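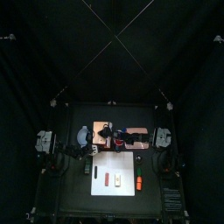 Drister Desk Edition is a printed dictionary of abbreviations for anyone who has to read military and transport paperwork and would like to know what it says. It has 3000 entries, set two columns to a page, and I still find new things in it even though I helped put it together (the letter M alone kept me happy for weeks!). Even a single letter can keep you busy. Take X, the shape the two light-gray cords make where they cross above the black table: it turns up for "experimental" in front of an aircraft number, for "exchange" in PX, for "executive" in XO, and for "trans" in half the radio shorthand ever written. We gave X its own page and it fills it.

What's in the book

Every entry starts with the short form in bold, then the full wording, then a line on where you are likely to meet it. When a short form has more than one meaning, the meanings are numbered and each one gets its own line. Almost 500 entries work that way. POD can be a port of debarkation or proof of delivery, and on a shipping form you really do want to know which. POC is a point of contact in one office and a proof of concept in the next. POV is a privately owned vehicle long before it's a point of view, at least on a base parking permit.

Mayuree Phuthong edited the entries and wrote the "where you meet it" lines, and they're my favorite part. They are short and plain, and she has a gift for picking the form or the message where a reader would get stuck.

Looking things up backward

The second half of the book runs the other way, from full wording to short form. Look under "temporary duty" and you get TDY. Look under "area of operations" and you get AO. If you write reports as well as read them, you'll wear out this half first. Little words such as "of" and "the" are skipped in the sorting, and hyphens are treated as spaces.

Punctuation and capitals

We print short forms without periods. Capitals follow the usual written form, so a mixed-case abbreviation stays mixed. Plurals take a small s with no apostrophe: NCOs, POVs. The front matter has a page on numbers inside abbreviations, with the sorting order spelled out, and it's more fun than it sounds.

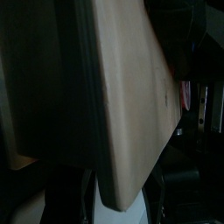
Tan box, seen close up.

Details

Title: Drister Desk Edition
Editor: Mayuree Phuthong
Page design: Vichien Pongsiri
Publisher: Tistix
Entries: 3000
Blank lines for your own entries: 500
Binding: sewn, opens flat
Language: English
Also available: Drister Pocket Edition, short form to full wording only

About those blank lines

Every workplace has abbreviations that exist in one building and no place else. The blank lines are at the back, ruled and lettered A to Z, with extra room under C, M and S. The paper takes pencil and ballpoint nicely. Fountain pen shows through a bit, so test a corner first.

Vichien drew the page layout from scratch for this edition, and the columns are wider than in the Pocket Edition. Long expansions used to break over three or four lines, and most now fit on two. The type is one size larger too. I love it.

Which edition should I get?

Get the Desk Edition if you want both directions and the notes. The Pocket Edition has the same short forms with one line each, no notes and no backward section, and it does fit in a jacket pocket. Plenty of people have both, with one at the desk and one in the bag.

Using it with Ruangrit

Ruangrit is our word list for spell checkers. It holds all the short forms from the Desk Edition, so your word processor will stop putting red lines under them. It comes as a plain text file, one form per line, and you add it as a custom dictionary. It doesn't include the meanings.

Corrections

The first printing gives the cross-reference under LAD as EAD only. It should also point to RDD, required delivery date. The second printing, from June, has it right. If yours is the first printing, pencil it in, or write to us for the correction sheet, which has that one and a few sorting slips under T.

Suggestions for new entries are very welcome. Please send the short form, the full wording and the kind of document you found it in. We can't add a form without seeing it used at least once, and a title or a form number is plenty.

Ordering

The Desk Edition ships from our Tivmont office. Schools and reading rooms can ask for a sample section (the letters L to P) before they order. Ruangrit is a download, and the link is printed inside the back cover.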